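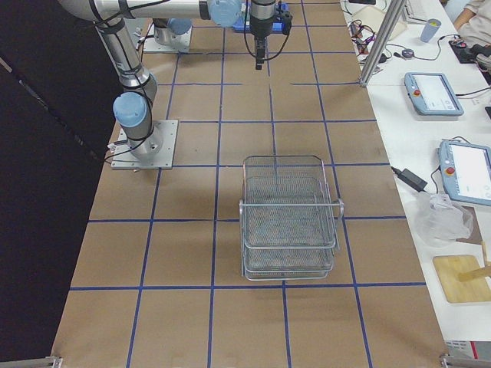 Two arms on one bench, mesh basket over a tape line.

Wire mesh basket and a grid marked in tape: how to get a repeatable pick?

Posted by Seon-mi Noh, Friday, April 23, 2021

Print this page | E-mail this page

We have two arms bolted to a shared bench in the Rondham workshop. The bench top is covered in brown sheet and divided into cells with dark blue tape. Each cell has a taught approach point. Small solid parts are fine. The silver mesh basket is not: the nearer arm misses the handle on 7 runs out of 70, always short.

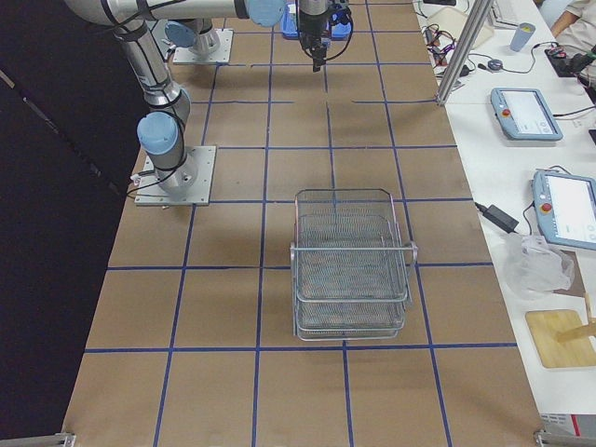 The gripper comes straight down and closes on the wire handle at the side. Speed makes no difference. I re-taught the point in March and the misses came back within days. Is it the grid, the tool frame or the basket?

Sławomir Kołodziej

Check the tool frame first. Touch the fingertips to a fixed point from 3 directions and compare the readings. If they disagree, re-teaching the pick only hides the error until the wrist angle changes.

Then stop using the tape as a datum. Tape on a paper or card covering moves with the covering, which creeps when people lean on it. Screw a small stop block to the bench itself and push the basket against it. Measure from the base plate of the arm, as that is the only part you know is fixed. Do the same for the second arm, separately.

Helpful: 321

Kiyoshi Shimada

just use a bigger gripper

Urszula Piątek

I agree with Sławomir about the datum. I would also leave the handle alone. A thin loop bends a little each time it is squeezed and the error adds up. Ours went the same way, so we now grip the rim, with rubber sleeve on the fingers and the closing force turned down.

Helpful: 7 | Comments: 3 | Share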